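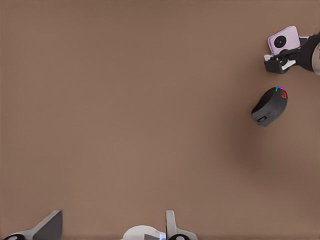 3. Vorführen in der Simulation: zwei Arme, ein Tisch

Stand: 1. April. Fragen zum Abschnitt bitte an Kumiko Kinoshita oder an Thenmozhi Pisharody (Übungsgruppe Enda).

Bisher haben wir den Arm von Hand geführt. Man fasst ihn an, schaltet die Schwerkraftkompensation ein und bewegt ihn durch die Aufgabe, während die Gelenkwinkel mitgeschrieben werden. In diesem Abschnitt steuern wir fern, und zwar zwei Arme gleichzeitig in der gerenderten Umgebung Kuroda. Eine Vorführung besteht aus den Sollwerten beider Arme, den Greiferöffnungen und den zugehörigen Kamerabildern.

3.1 Was das Kamerabild hergibt

Die Ansicht zu Beginn des Abschnitts zeigt die typische Lage. Vom näheren Arm sieht man unten nur die beiden weit geöffneten Finger und ein Stück des Greiferkörpers. Der zweite Arm kommt von rechts und hält einen kleinen fliederfarbenen Gegenstand über der Tischplatte, darunter liegt eine schwarze Computermaus. Für die Auswertung heißt das:

Die Greiferöffnung des näheren Arms ist aus dem Bild gut abzulesen, die Stellung seiner Gelenke nicht. Sie muss aus dem Protokoll kommen.
Der gehaltene Gegenstand steckt mit dem unteren Teil zwischen den Backen. Ein Verfahren, das nur auf Umrisse achtet, bekommt hier eine falsche Größe.
Die Tischplatte ist einfarbig und ohne Muster. Sie bietet kaum Anhaltspunkte für die Schätzung der Kamerabewegung.

3.2 Ablauf einer Vorführung

Szene laden und beide Arme in Grundstellung fahren.
Aufzeichnung starten, danach 2 Sekunden still halten.
Mit dem zuerst benötigten Arm greifen. Der andere wartet mit offenem Greifer.
Gegenstand anheben, seitlich versetzen, ablegen. Keine Korrekturen im letzten Moment; lieber abbrechen und neu beginnen.
Beide Greifer öffnen, Arme zurückziehen, Aufzeichnung beenden.
Ergebnis eintragen: gelungen, misslungen oder abgebrochen.

Misslungene Durchgänge werden nicht gelöscht. Takumi Sakamoto verwendet sie im zweiten Teil der Vorlesung für den Vergleich der Verlustfunktionen.

3.3 Häufige Fehler

Zu schnelles Umschalten zwischen den Armen. Die Sollwerte springen, und das gelernte Modell übernimmt den Sprung.
Langes Zögern vor dem Zugreifen. Verhaltensklonen lernt auch das Warten, im schlimmsten Fall bleibt der Arm später über dem Gegenstand stehen.
Immer dieselbe Startlage. Zwischen den Durchgängen Lage und Drehung der Gegenstände ändern.

3.4 Aufgaben bis Mai

a) Nehmen Sie 7 Vorführungen mit verschiedenen Startlagen auf.
b) Trainieren Sie das Grundmodell aus Abschnitt 2 einmal mit Ihren eigenen Daten und einmal mit dem gemeinsamen Satz von 77 Vorführungen (Ordner Elevach).
c) Tragen Sie für beide Modelle die Greiferöffnung über der Zeit auf und vergleichen Sie die Kurven mit einer Vorführung, die nicht im Training war.

Abgabe als PDF mit Protokolldateien. Zweiergruppen sind erlaubt, bitte beide Namen angeben.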